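Composting for kids: how a banana peel turns into dirt

Okay. Quick question. What happened to the last banana peel you threw away?

Trash can, probably. Then the truck. Then a landfill, under a whole lot of other garbage, with hardly any air. And down there it rots super slowly and makes a gas called methane, which traps heat around our planet. Not a great ending for a peel.

There's another ending. It's called composting. Farmers have done it for a very long time, our club at Drenetance does it behind the bike shed, and you can do it too. Even in an apartment, keep reading.

So what is compost?

Compost is old plant stuff that has rotted the good way. Dark, crumbly, smells like the woods after rain. You mix it into soil and plants love it. Gardeners will pay money for it! You can make it from leftovers.

Who does the work?

Not you. Well, a little bit you. Mostly it's tiny living things called bacteria, way too small to see. They get into the apple core and start eating. Then fungi, which are the white fuzzy threads you sometimes find on old leaves. Then bigger guys: worms, pill bugs, millipedes. Everybody eats, everybody poops, and the poop is a big part of what compost is. Yes really. Go ahead and laugh, we did.

All those creatures need four things. Food, water, air, and time. Pretty much the same as you.

Greens and browns

This is the part people mix up, so slow down here a second.

Greens are the wet, fresh things. Apple cores, carrot tops, coffee grounds, grass clippings, lettuce that went slimy in the fridge. Coffee grounds are brown in color but they count as a green. I know. Sorry. It means they have lots of nitrogen, and bacteria use nitrogen to grow.

Browns are the dry things. Dead leaves, torn up cardboard, paper egg cartons, straw, small sticks. Browns have lots of carbon. Carbon is what the bacteria burn for energy, like you with a bowl of cereal.

You want more browns than greens. Two or three handfuls of brown for every handful of green. Too many greens and the pile gets soggy and stinks like a swamp. Too many browns and it just sits there. And sits there.

What stays out

Meat and bones. Cheese, milk, anything greasy. These bring rats and raccoons and they smell terrible.

Dog poop and cat poop. Can have germs in it that make people sick.

Plastic. Including the little stickers on fruit! Peel them off first. We found 63 of them in one batch last year, all still perfectly shiny, after months in the pile. The bacteria would not touch them.

Shiny or waxy paper. Plain cardboard is fine, glossy magazine covers no.

Let's build one

You need a bin or a big bucket with a lid. Ask a grown up to drill holes in the sides and bottom. Air gets in, extra water gets out. Don't drill it yourself please.

Put it outside on bare ground if you can, in a spot with some shade. On bare ground the worms can find thier own way in.

First layer, small sticks, as deep as your hand is long. This lets air come up from underneath.

Next, a layer of browns. Then a thinner layer of greens. Then browns again. Keep going like a lasagna. Always finish with browns on top – that keeps the fruit flies off.

Sprinkle some water. Grab a handful and squeeze (gloves are fine). It should feel like a sponge you already wrung out. Dripping? More browns. Crunchy and dry? More water.

Then once a week, stir. Use a garden fork or a strong stick. Stirring puts fresh air inside, and the bacteria wake up and get busy again.

Why is it warm in there?

Stick a long thermometer in the middle of a big pile and you might get a surprise. It can be way hotter than the air outside. When bacteria eat they give off heat, just like your body does, and with billions of them packed together it adds up. On a cold morning a big pile can even steam.

Small bins don't get so hot. They still work, only slower.

How long does it take?

Depends. A hot pile that gets stirred a lot, a couple months. A lazy pile in the corner, maybe a year. Our fall leaves are usually ready to use in May, when the tomatoes go in. You'll know it's done when you can't tell what anything used to be. Eggshells are the exception, they hang around forever in little white bits. That's fine, they go in the garden too.

No yard?

Worm bin! It's a box with a lid that lives under the sink or on a balcony. You need a special kind of worm called red wigglers, not the big ones from the sidewalk. They like to stay near the top where the food is. Give them damp shredded newspaper for a bed and a small amount of scraps. Go easy on orange peels and onions, they don't like those much. Our worm bin has a name, Pelik, because it got painted with a very bad pelican. There's a smaller one called Dito. We bought 300 worms to start Pelik and now there are a lot more.

Keep them out of the hot sun and don't let the bin freeze. Thats the main thing.

Stuff that goes wrong

It smells like rotten eggs. Too wet, no air. Stir it and add dry leaves.

Ants moved in. Too dry. Water it.

Nothing is happening. Cut the scraps smaller, add some greens, stir. In winter everything slows down, so also just wait.

Fruit flies everywhere. Bury the food scraps under browns.

There's a mushroom! Good. Leave it there, don't eat it.

Our numbers

We weighed our scraps all last year before dumping them in. Total was 918 pounds. That's about as heavy as a grown horse, made of carrot ends and lunch leftovers. It went down to a much smaller heap, because a lot of food is just water, and the bacteria breathe out some of the rest as gas. We got almost 200 pounds of finished compost, and most of that went to the community garden on Mészáros Street.
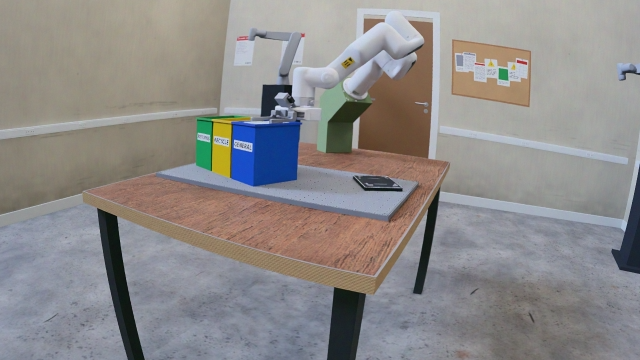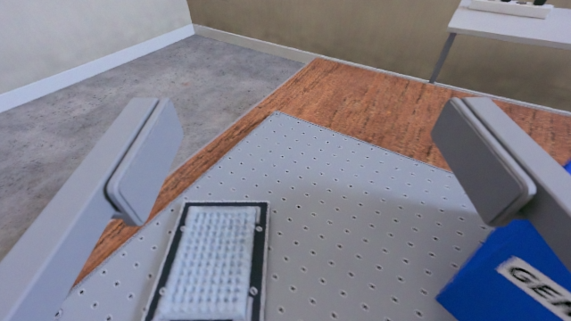 Sorting is where every good pile starts, and it takes maybe ten seconds if the containers are easy to tell apart. Compost pail for peels and cores. Recycling for clean cans and bottles. Trash for what's left. Colors help a lot, and so do words, like the yellow bin up there with RECYCLE on its label, right next to the green one for RETURNS. Pick one color for compost and stick to it, so your little brother and your grandma both know where the pear core goes. A drawing of a worm works too if somebody in the house can't read yet. Keep the pail near where you chop vegetables, and empty it every couple days or it gets gross.

Words to know

Decompose – to break down into smaller and simpler bits.

Nitrogen – something in greens that helps living things grow.

Carbon – something in browns that gives bacteria energy.

Castings – the polite word for worm poop.

Try this at home

Get two jars. Put damp soil in both. In one, bury a piece of lettuce. In the other, bury a piece of plastic wrap the same size. Lids on loosely, poke air holes, put them somewhere warm but not in the sun. Write down what you think will happen. Dig them up after two weeks and look, then bury them again and check two weeks after that. Draw what you see each time. Wash your hands when you finish!

Next page is about leaf mold, which is what you get if you pile up only leaves and leave them alone for a really long time.

Page updated February 26, 2020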